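Working Rules for a Shared Robot Cell: Table Setting Tasks

Student project report, Wasedville
Thu 16 July

1. Purpose

Our group was asked to write a set of working rules for the robot cells in the Mendow lab and to try them out during ordinary sessions. The cells are used by several course groups, and until now each group kept its own habits. Some wrote down the starting layout of the objects and some did not. We wanted one sheet that a new student could follow without asking.

2. How we worked

We read the lab's safety notes, then sat in on 11 sessions and wrote down where people were unsure what to do. Most questions came up at the start of a session and during resets. The first draft had 55 rules, which was far too long. We merged the ones that overlapped and dropped those already covered by the lab notes.

3. Rules in the final sheet

Before motion: check that the emergency stop is within reach of the operator. Say out loud that the arm is about to move. Keep hands out of the reach of the gripper.

Layout: set the objects according to the layout card, including which way any spoon points. If an object is swapped for another, write it in the log before the next run.

Resets: stop the arm fully before reaching in. One person resets, and the operator waits for a clear "done."

Neighboring stations: bags and cases stay out of the walkway. Do not talk to an operator at the next station while their arm is moving.

4. Trial

We tried the sheet with four groups on the place setting task. Three of them used it for the whole session. The fourth went back to its own checklist after the first reset, mainly because our layout section was on the back of the page. 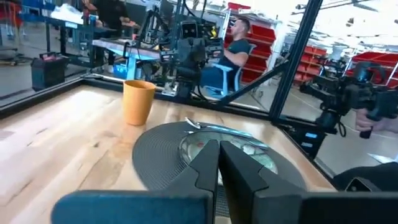
Figure 1. Place setting task: spoon across the plate on a round black placemat, orange cup to the left.

The layout rule caused the most discussion. "Spoon on plate" was read in different ways, so the card now gives the direction of the bowl and the handle. The reset rule was followed without trouble, but operators sometimes forgot to announce motion after a short break.

5. Open points

The sheet does not cover two arms working on one table. The Robles group has asked for this. We also need a rule on who may change the speed limit during a session.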